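Painting a tabletop matt black (and keeping it that way)

Posted July 11, 2023 by Rhys Tipoki

Got asked for this again so writing it up properly. Well, quickly. Done a fair few of these now, desks mostly, one kitchen table which I'd think twice about. If you want the short version: clean it more than you want to, thin coats, leave it alone.

Why bother? A new one the size I wanted was 349 from Grasholm and the top was going to get knocked about anyway. Old one was free. Paint and bits came to a lot less, even with buying the wrong roller first time.

What you need

Sugar soap or any decent degreaser
Sandpaper, one medium, one fine
Sanding block (cork one is fine)
Wood filler if the top has dents
Primer that says it sticks to shiny surfaces
Matt black paint for furniture, not wall paint
Clear matt varnish, water based
Small foam roller and tray, plus a spare sleeve
A cheap brush for the edges
Lint free cloths, old T-shirts do the job
Dust mask

I used Dimis for the black and a Kurek primer underneath. Not fussed about brand really. Do check the tin says matt and not "soft sheen" or "eggshell", I've picked up the wrong one with the same colour lid.

Cleaning

Take the top off the legs if it comes off. Much easier flat on trestles at a sensible height. Screws in a jam jar, label on it.

Wash the whole thing with sugar soap, rinse, wash it again. Old tables have years of polish and hand grease on them, worst along the front edge where people lean. Paint will not hold on that. Goes on lovely, then comes off under your fingernail a week later. Ask me how I know.

Let it dry overnight. Don't stand it by a radiator to hurry it up, Nabil Issa did that with a pine one and it cupped.

Filling and sanding

Fill the dents now, slightly proud, and leave to set hard. Then medium paper on the block over the whole top. You're not trying to get back to bare wood, just take the shine off so it looks dull all over. Hold a lamp low at one end and look along it. Any shiny patches, go again.

Fine paper after that. Go with the grain if there's grain. Round the sharp edges off a tiny bit too, paint pulls away from a sharp corner and that's where it chips first.

Veneer: careful. It's thinner than you think. Sand through it on an edge and you'll see the glue line, and then it's more filler and swearing.

Hoover it, then wipe with a damp cloth, then a dry one. Hoover the floor as well. Then go and have a cup of tea while the dust settles and wipe it agian.

Priming

One coat of primer, two if the wood underneath is dark red or has knots. Grey primer if you can get it. White works but you'll be chasing little white specks in the corners for ever.

Roll it on thin. Edges first with the brush, then the top with the roller before the brush marks have had time to set. Let it dry as long as the tin says. Quick rub with the fine paper, hardly any pressure. Wipe.

The black

Stir it. Properly, right to the bottom, a good few minutes. The stuff that makes it matt sits at the bottom of the tin and if it isn't mixed in you get a top that's dull in one place and shiny in another. Don't shake it, you'll get bubbles.

Pour out 200 ml or so at a time no more, put the lid back on. It skins over fast in warm weather.

Roll in one direction, end to end, whole length without stopping. Then very lightly over the lot the same way with nothing new on the roller. Then stop! Going back over half dry paint is what makes the patchy marks everybody complains about. See a missed bit? Leave it, next coat gets it.

Eight hours between coats, even if the tin says less. Wrap the roller in cling film meanwhile so you don't have to wash it.

First coat looks awful. Streaky, see-through. Normal. Second coat looks nearly there. Third does it, usually. Turn the tray round and roll the other way on the second, helps even it out.

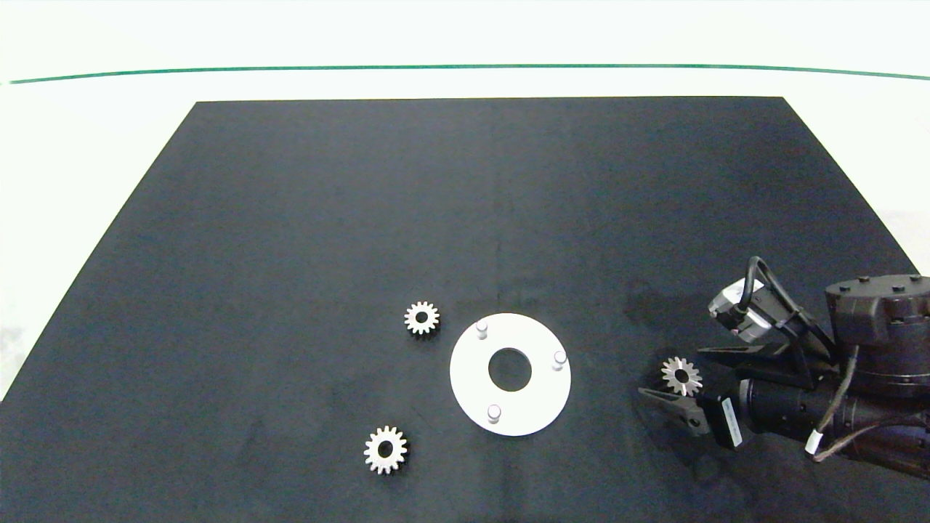 Light matters more than you'd expect with black. I do the last coat near a window, in the morning, so I can see the wet edge. Under a bulb on its own you can't tell what's wet and what's not, and you end up with a dry strip down the middle.

Between coats, only sand if there are bits stuck in it. Fine paper, worn out piece is best. Wipe with a barely damp cloth and let it dry fully.

Varnish

People skip this. Don't, not on a top. Bare matt paint marks if you so much as slide a mug over it, and greasy fingers leave prints that won't wipe off.

Water based, clear, matt. Oil based goes yellow, which over black gives you a sort of brown cast. Stir it the same way as the paint.

Two coats, thin, same direction as the last black coat. It goes on milky, which is alarming, then clears. If it's still cloudy the next day you put it on too thick, or the room was cold. Sometimes it clears by itself after a few days in the warm. Sometimes you're sanding back and doing it over, sorry.

Do the underside edges too. Damp gets in there.

Waiting

Dry to touch isn't hard. Give it a couple of days before the legs go back on and a good fortnight before anything heavy stands on it. Longer if it's chilly, mine in April took for ever. Lamp bases and monitors are the worst, they sink in and take a circle of paint with them when you lift them. Felt pads.

No tablecloth either for the first few weeks. It sticks.

Looking after it

Dust shows. All of it, every crumb. Dry microfibre cloth, then a damp one if needed, drop of washing up liquid for greasy marks. No polish, no wax, nothing with a scrubby side. Rubbing hard at one place makes that place shiny and it stays shiny.

For scratches, a dab of the black on a cotton bud, leave to dry, dab of varnish. Keep a little of both in a jam jar with the date on. From sitting height you won't see the repair, from standing you might.

Things that went wrong

Bubbles: rolling too fast, or shaken tin. Let dry, sand, next coat.

Orange peel texture: fluffy roller. Needs to be foam, or the very short mohair type.

Roller lines: too much paint at one end of the sleeve. Press lighter.

Shiny patches: paint not stirred, or grease coming thruogh. If it's grease there's no fix except going back to the primer.

Tacky after days: too thick, too cold, or both. Open a window, wait.

Hairs: the cat. Shut the door.

Comments

Theda Rothe
Would this work over melamine? Have an old Brivwood desk, very slippery top.

Rhys Tipoki
Yes but the primer does all the work. Sand it dull, use the sticky sort, then leave it a few days before the black. Try a bit underneath first and pick at it with your nail.

Eglė Bite
I did mine with a sponge brush and no roller, came out ok but you do see lines when the sun's low. Might sand it and have another go with foam.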